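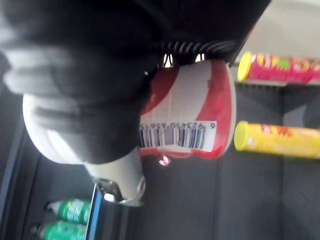
Why does popcorn pop?

Reading time: 2 minutes

Last updated: November 9, 2021

Put your ear near a pot of popcorn (not too near, it is hot) and at first you will hear nothing. Then comes one small "tak." Then another one. After a short time it sounds like rain on a metal roof. What is happening inside the pot?

A piece of popcorn before it pops is called a kernel. It is a seed. If you put it in good soil, a new corn plant could grow from it. Each kernel has three parts. On the outside is a hard shell, which is called the hull. Inside is a lot of starch, which is the food that the baby plant would eat. There is also a very small baby plant, sleeping.

Inside the starch there is a little water. You cannot see it and you cannot feel it, but it is there. In a good kernel, about 13 parts of every hundred are water.

The water wants to get out

When water becomes very hot, it changes to steam. Steam needs much more space than water. In a soup pot this is no problem, and the steam goes up into the kitchen. But in the kernel the steam is closed in by the hull. It pushes and pushes on the walls. At the same time the starch becomes soft, like thick jelly.

At last the hull cannot hold any more and it breaks. The steam rushes out, and the soft starch is blown up into white foam. The foam cools very fast in the air and becomes stiff. You eat this foam when you eat popcorn.

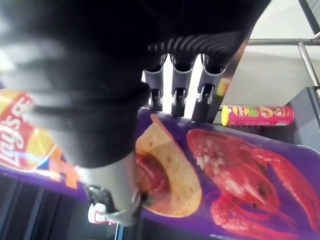

Two shapes

Look well at your popcorn before you eat it. Some pieces have wings that go in all directions. These are called butterfly. Other pieces are round like a ball, and these are called mushroom. Butterfly is soft in the mouth, and mushroom does not break so easily when it is mixed with caramel.

The kernels that stay behind

At the bottom of the bowl you often find some kernels that did not pop. In my family we call them the grandfathers. Maybe the hull had a small crack, and the steam went out slowly. Maybe the kernel was too dry. This is why you should keep popcorn in a jar with a tight lid.

A small test to do with a grown-up

Count 30 kernels and put them in a bag. Count 30 more and leave them in a warm, dry place for 2 weeks with no lid. Then ask a grown-up to pop each group in a pot with a lid. Write down how many popped in each group. When Philomena Brophy's class in Lallasgate tried this in January, they used 486 kernels altogether, and the counting was longer than the eating.

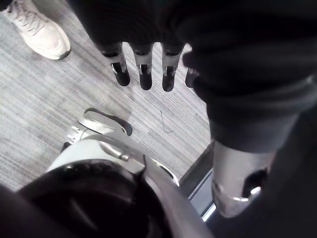

Can you pop the sweet corn that we eat for dinner?

Sweet corn does not pop well. Its hull is too thin and lets the steam go out before it can push hard enough. For popping you need the special kind of corn that is sold as popcorn.

More to read
Why does bread have holes?
Where does salt come from?
Why do onions make us cry?
How does a seed know it is spring?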